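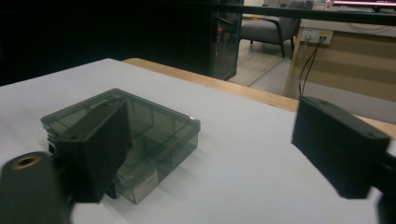
Home · Crafts · Small Spaces · About · Contact

4 min read

I've finally sorted the beads. All of them! They'd been living in sandwich bags since we moved to Drornley, and every time I wanted a jump ring I had to tip three bags out on a tray and go fishing.

So I've gone over to compartment boxes, the gray see-through kind with a lid that snaps shut. I like the smoky plastic more than the crystal clear stuff (clear shows every scratch by December). You can still see where the dividers are without opening anything, so I can tell which end is the big section and which is the grid of little cells.
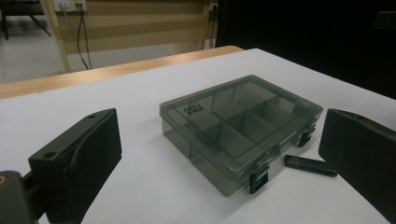
Long things go in the big end: headpins, the chain, the clasps from that Gistuvano kit I never finished. The small cells get seed beads, one color each. I tried mixing the blues once — never again.

Latches matter more than I'd have guessed. My old Skuda case had one in the middle, and it popped open on the stairs with 4,000 seed beads inside. I'm still finding them in the rug. Two latches or I'm not buying it.

Next up is the button tin. My aunt swears there are 800 in there and I'm not going to check.

3 comments

beadandbother: The rug! I had the same thing happen with sequins. The vacuum has never been the same.

Marshlane: Do you label the lids or just go by color?

knotty_pine: I keep my fishing hooks this way, works great. Hnatiuk used to make a nice deep one if you can find it.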